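Pomenholm Hall, main lecture room: walk-through checklist, July
Filled in by Estela Carrasco

I do this one every summer before the short courses start, and I've stopped pretending I can keep my comments inside the little box on the form. So you get the form items with my chatter after each. Syahrul Latuheru walked the upper rows with me and his remarks are marked SL.

1. Exit doors open from inside with one push
OK, with a grumble. Left rear door is fine. Right rear door opens but the bar sticks a bit on the hinge side, so you have to hit it in the middle. I could do it with my hip. Somebody with a cane and a bag might not. Ticket is in.

2. Exit signs lit
OK. The one over the stage door flickered when I first switched the room on and then settled down. Please look again in the fall.

3. Aisle steps and edge strips
NOT OK. Row 7, center aisle, the strip has lifted at one end and my shoe caught it (I'm fine, my coffee wasn't). SL: "Row 9 is going the same way, just slower." He taped both. Tape is not a repair, so I'm leaving this one failed until the strips get replaced.

4. Seats and fold-down tablets
OK except 2 tablets that won't stay up. We tagged them. I sat in a lot of chairs for this item and I'd like it noted that the back row is still the comfiest.

5. Front desk: stable, no sharp edges, nothing loose
OK. Doesn't rock when you lean on it, and I leaned hard. The finish gets slippery if you set a laptop on a paper folder, so don't do that, folks.

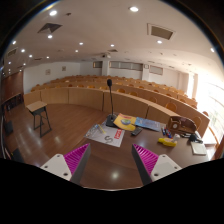 6. Fire extinguishers
Both in place, pins in, needles in the green. The Burkitness tag on the stage-side one is so faded I had to use my phone light to read it. New tag, please! The bracket on the other one is new and very solid, thank you to whoever fought for that.

7. Clear path to the stage-side exit
OK today. Last summer there was a piano in it. I still think about the piano.

8. Ceiling tiles and light fittings
One stained tile over row 2. The stain is the same size as last time, going by my old sketch, so I'm calling it old water. SL wants a ladder up there anyway and he's probably right. The Okonkwo fixtures over the stage are all working, and so is the dimmer.

9. Power and cords 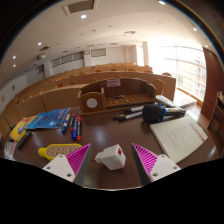
My rule for cords is simple and I repeat it to every speaker: one strip per wall outlet, never a strip plugged into a strip, and no heaters or kettles on any of them. Run the cord along the wall if it has to cross where people walk. On tables I'm easier. The yellow power strip beside the booklets is the sort of spot I mean, up where you'd notice it and nowhere near anyone's feet, though I'd ask people to keep paper from piling up on top of the sockets. Wall outlets all tested fine with the Vastura plug tester.

10. Floor near entrance
Mat curls at the corner. Flipped it over, still curls. Replacement quote came back under 4,000 for all the entrances together, so let's just do it.

Still open: right rear door, aisle strips, tablets, extinguisher tag, ceiling tile, mat. I'll come back for the strips first.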